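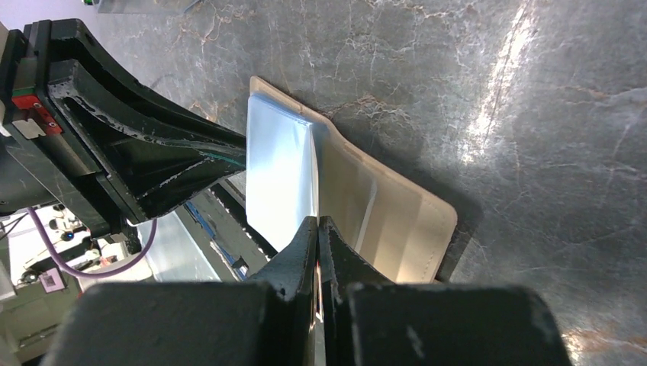 Pudstead Wallets

Two-arm teleoperation demos of wallets, card sleeves and other thin, floppy things

Pudstead is a set of recordings made by people driving a pair of robot arms by remote control. The work is all pocket-sized: opening a wallet, getting a card sleeve in or out, folding it shut, handing it from one gripper to the other. We love this stuff. Leather bends, plastic sleeves slide and catch the light, and a stitched edge gives the fingers just enough to grab if the operator lines up well. It's a small corner of manipulation and there is a surprising amount to learn in it!

What's in the set

The release holds 3,000 episodes. Each one is a single attempt at a single task, from the moment the operator takes control until they press the end pedal. Failed attempts are kept and marked, and so are the messy ones where the wallet got pushed halfway across the table before anything good happened.

For every episode you get:

- video from the wrist cameras, left and right
- joint positions for both arms
- gripper opening for both hands
- the operator's commands, stored separately from what the arms did
- a one-line task instruction in plain English
- an outcome mark: done, partly done, or not done

The commands and the measured positions don't line up perfectly. There is a lag, and it grows when the operator moves quickly. We left it alone. If you train on commands and on measured positions you will get policies with quite different tempers, and we'd be delighted to hear which one you prefer.

Tasks

open_wallet: start closed, finish lying open and flat enough to see the inside.
sleeve_out: one gripper holds the leather, the other draws the card sleeve free.
sleeve_in: the reverse, and a good deal harder.
fold_shut: bring the two halves together and press.
pass_over: pick up with one hand, give to the other, set down.

sleeve_in is our favorite. Operators tend to pinch the leather near the pocket with one gripper, then come in over the top with the other and feel their way, except of course that they can't feel anything, so they watch the sleeve bow and back off when it bends too much. You can see this habit clearly in the command stream as a string of tiny retreats. Please don't filter those out as noise before you've had a look at them. They are where the skill lives.

How it was recorded

Operators sit next to the arms and steer with a pair of leader arms the same shape as the ones doing the work. The software is Vodau, our own recording tool, which starts the video streams, writes the logs and asks for the outcome mark at the end. The mark is given by the operator, straight after the attempt. A second person later watched 100 episodes and gave their own marks without seeing the first ones; most of the disagreements were between "partly done" and "done", usually over whether a sleeve was seated all the way down.

New operators got an afternoon of practice before anything counted. Jucélia Holanda wrote the practice routine, and it's included in docs/practice.txt because other labs kept asking for it. The short version: start with pass_over using a closed wallet, move on to fold_shut, and leave sleeves until your hands have stopped chasing the picture. She also insists on short sessions. Anyone past 70 attempts in a day was sent home, and the data is better for it.

Splits

train: most of the episodes, all five tasks
val: same wallets as train, different operators
test_new: wallets that appear nowhere else

test_new is small and a bit mean. It includes a stiff wallet with a tight pocket that beat almost 58 percent of human attempts at sleeve_in, so don't be sad about your numbers.

Things to watch for

Glare. Shiny sleeves and a polished tabletop pattern both throw bright patches, and a see-through sleeve can wash out to near white from some angles. We tried recording a batch with softer lamps in March; those episodes carry the tag soft_light.

Wrist cameras see their own gripper. A big share of the lower part of each view is gripper body, and the other arm often crosses in front as well. Cropping the bottom off sounds tempting, but the fingertips go with it.

Background clutter. The bench behind the arms was in daily use and things on it moved between sessions. A policy could pick up on that, so we recommend some background augmentation.

Left and right. Operators were mostly right-handed and it shows. In sleeve_out the right gripper does most of the pulling. The flip option in the loader mirrors video and joint data together, but check the signs on the wrist joint if your arms are built differently.

Cards. The sleeves hold blank cards only. There are no real names or numbers on anything.

Loading

Install the nillero package and point it at the folder:

from nillero import load
eps = load("pudstead", task="sleeve_in", split="train")
ep = eps[0]
print(ep.instruction, ep.outcome)

Video is decoded only when you ask for it, so looping over joint data is fast. If you want everything at one fixed rate, pass resample=True. The default gives you each stream with its own timestamps.

Changes since the first release

Two wallets had their labels swapped in test_new. Fixed.
Gripper opening now runs from closed at 0 to open at 1 for both arms. The left one used to be upside down, sorry!
Added the Grīnberga episodes, recorded on our second bench with the same arms and a different table. Filter with site="grinberga".

Contributing

We'd really like more sleeve_in from left-handed operators, and more wallets with zippers. If you have two arms and a patient afternoon, the recording settings are in docs/setup.txt. Open an issue before you record a big batch so we can check a few episodes together first.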